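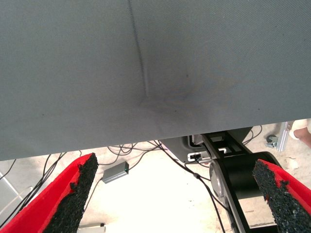 Gray twill, up close.

How I Count Sea Trout Eggs Without Losing My Mind

Okay, so you've got a tray of sea trout eggs and you need a number. I used to count every single one (3000 of them, one night in November, never again!) and now I do it by volume.

First, let the eggs settle in hatchery water at the same temperature they came from. Keep the lights low and don't poke them once they've been fertilized, they bruise easily before the eye spots show up.

Next, scoop a level measuring cup, drain it, and count just that cup. Do it 3 times and take the average. Mine came out at 136 last season. Then measure the whole batch with the same cup and multiply. Pick out the white ones as you go, those are dead, and write them down separately.

Heiðrún Briem taught me to wet the cup before the first scoop so the eggs slide right out, and I love her for it.

Pour everything back slowly, close to the surface, and put the lid on the tray.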